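My cookbook is finally out, and I'd love you to cook from it

For release: May

Hello! I'm Luminița Ene, and I'm very happy (and a bit tired) to tell you that my first cookbook, Sour Soup and Sunday Bread, is published this month by Drello. It's a hardback, it lies flat on the worktop, and it has the food I grew up eating in it, plus a fair bit that I've made up since in my own small kitchen.

I started writing it because my daughter rang me from university wanting to know how to make her gran's bean soup, and I couldn't tell her. I knew how it smelled when the onions were ready and which spoon to use, but I'd never measured a thing. So I made it again with the scales out, and then again, and by the end of that winter I had a biscuit tin full of scribbled cards and a freezer I couldn't shut.

The book has 10 chapters. Soups come first, as they did at our table, and the sour ones get the most room. Then there are stuffed cabbage and peppers, things on toast, a long chapter on polenta (please don't skip it, even if you think you don't like polenta), pickles, pies, and a baking section that got rather out of hand. My plaited walnut loaf takes up four pages on its own. I fought for every one of them! 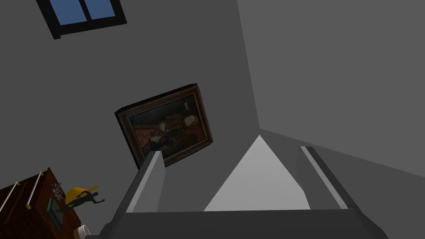
I've tried to keep the shopping easy. Nearly everything can be bought in an ordinary supermarket, and where my family would have used fermented bran to sour a soup, I give a version with lemon juice as well. It isn't quite the same, I'll admit, but it's good on a weeknight when you've got hungry people standing about asking what's for tea. Lovage is the one herb I'd ask you to hunt for — or grow a pot of it, it's hard to kill.

There are 18 recipes that need only one pan, marked with a little spoon at the top of the page. The puddings are mostly plain ones: baked apples, rice pudding with sour cherry jam, and the cottage cheese doughnuts my aunt used to fry in batches while telling us all to get out from under her feet.

Drello is printing 1,000 copies of the first edition, and each of those comes with a folded card of my pickling notes tucked inside the back cover. The recipes were tested by home cooks as well as by me, and their grumbles are in there too, in the margins. One of them thought my first go at the garlic sauce was "a punishment". I cut the garlic by half. You can always put it back.

To celebrate, I'll be at the Costache bakery and café on Sunday from 2 pm, signing books and ladling out bean soup until the pot is empty. It's free to come along and you don't have to buy anything, though the café's cheese pies are very hard to walk past. Children are welcome. If your own family has a recipe that lives only in somebody's head, bring it with you and tell me about it — I'm already collecting for the next book.

Sour Soup and Sunday Bread by Luminița Ene is out now in bookshops and direct from Drello. Review copies, sample recipes and interviews can be arranged through the Drello press desk. I'm happy to talk on the phone most mornings, once the bread's in.

ENDS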